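Cireck walking unit: arm freeze and tether questions

Last changed in June. Maintained by Frida Thorlacius, test support, Skodthorpe site.

These are the questions we get most often from teams running the fridge-to-basket task since the arm freeze was reported. If yours isn't answered, write to the support desk and attach the run log.

What is the arm freeze?

The arm stops partway through a motion and holds its position. The legs keep balancing, the hand keeps its grip, and the operator screen goes on showing the task as running. No alarm sounds. In the first reports the operators waited for the arm to continue, and in one case somebody stepped in to take the object out of the hand. The arm started again while that person was within reach. They got a bruised wrist.

We have logged 43 freezes at two sites, Skodthorpe and Stisdale. All of them were on the fridge task or on tasks with a similar reach.

What causes it?

A connector on the upper arm harness works loose. When the elbow folds tightly, the harness is pulled and the joint controller loses its position signal for a moment. The controller is supposed to report a fault and go to a safe hold. In the software version we were running, it went to hold without reporting the fault, and when the signal came back it picked up the old motion where it had stopped.

So there are two problems, one mechanical and one in software. The second is the one that hurt somebody.

Does it matter which way the robot is standing?

Yes. Most of the freezes came after the robot had turned between the refrigerator and the desk several times. Each turn takes up slack in the cables coming off the back, and they don't always fall back the way they started.
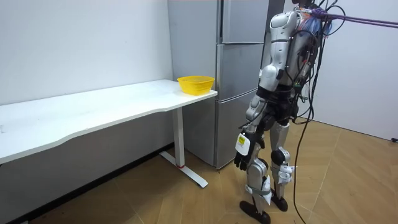

Before every block of runs, have the operator walk once around the outside of the marked area and check the cable bundle from the backpack to the floor. It should hang free with no turn around a leg and no loop under a foot. If a loop has formed, end the run and clear it with the motors off. Do not kick or drag the cables aside while the robot is standing.

Is the overhead tether enough to keep people safe?

No. The tether is there to catch the robot if it falls. It does nothing about the arms, which can swing through their full reach while the robot is tethered. Treat a tethered robot the same as a free-standing one when you decide where to stand.

The tether also has to be set to the right length. Too long and the knees hit the floor before the strap takes the load. Too short and it pulls on the upper back during a turn, which the balance controller reads as a push. Hafþórsson, who supply our lifting frames, inspect the anchor points and straps. They do not set the length for you. That is the operator's job at the start of each shift.

What should I do if the arm freezes?

1. Say "freeze" out loud so everyone in the room stops moving.

2. Stay outside the floor marking. Do not reach for the hand, the object or the refrigerator door.

3. Press the stop on the handset. The screen may still say the task is running, and you should press it anyway.

4. Wait until the tether has taken the weight and the joint status reads off for both arms. An elbow that has stopped in a folded position can drop when power is removed, so keep clear of the space under it too.

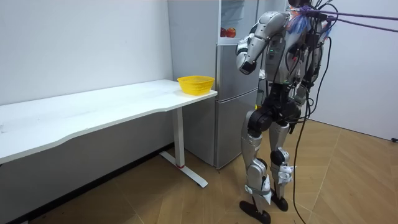
5. Save the log before you restart anything. A restart clears the joint buffer, and without it we can't tell a harness fault from a planner timeout.

6. Report it, even if the arm recovered without help.

How long do I have to wait before going in?

Six seconds after the joint status reads off. Count it on the room clock. The original procedure had no waiting time, and people were going in as soon as the handset beeped.

Can I carry on using the basket and fruit as the test objects?

Yes. The objects are not part of the fault. We did look at whether a soft fruit or a flexible basket rim could be stalling the fingers, and Getsemaní Gallegos ran 70 placements with the harness clamped to find out. She had no freezes at all. The finger motors draw more current when a fingertip catches on a rim, but they report it correctly and back off. 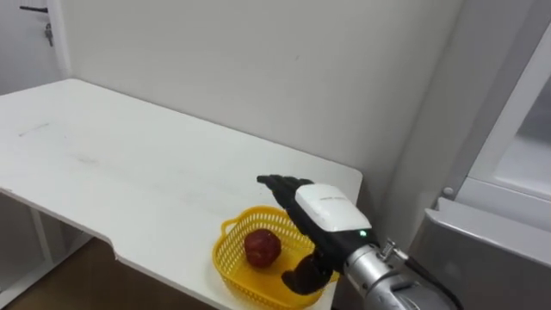 She did find that placement goes better with the basket set well in from the desk corner. Near the corner the wrist comes in low over the edge, and a small error in height means a knock to the knuckles. That has cracked a hand cover once at Stisdale. It's a separate issue from the freeze, so please log it separately.

Has the fault been fixed?

Partly. The software now raises a fault as soon as the position signal drops, and it will not resume a motion without a new command from the operator. All units at both sites have this version. The connector is still the old type, held with a clamp until the replacement arrives. We have done over 51 hours of runs with the clamp fitted and had one freeze – the clamp had been left off after a harness swap.

Do I need to check the clamp myself?

Yes, both arms, at the start of the shift and after any work on the harness. Push on the connector with your thumb. If it moves, tag the unit out and call us.

Who can approve a return to service?

Frida or Getsemaní. A shift lead can stop a unit at any time but can't put it back in service after a freeze.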